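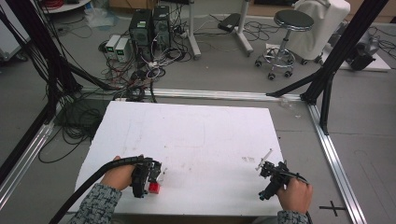 Arash Mohammadi

Basketball care at home

Most indoor balls wear out early from bad storage and the wrong cleaner. These are the habits I've kept since my high school team days.

Wiping down a composite ball
Mix a few drops of dish soap into a bowl of warm water. Wring the cloth out well before it touches the ball. Work along the channels first, then the panels, and go over everything again with plain water. Let it air dry on a towel overnight. Keep it away from the radiator.

Genuine leather
Use a barely damp cloth and no soap. Leather soaks up water and gets heavy on one side. Never take it outside, even for five minutes in the driveway.
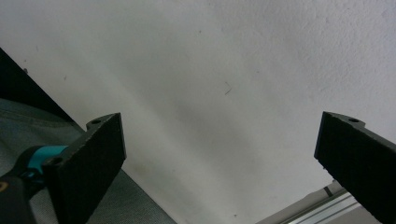 Checking the air
Drop the ball from shoulder height on a hard floor. It should come back up to your waist. If it doesn't, moisten the needle and push it in straight. Add air with short strokes and test again after every 5. The correct pressure is printed by the valve on most balls.

Winter storage
Balls left in the garage go soft by December. Bring them in and keep them on a closet shelf, with nothing stacked on top. A ball that sits under a gym bag for nine weeks can end up with a flat side.

Slow leaks
Put a drop of soapy water on the valve. If it bubbles, work in a little valve oil and check again the next day.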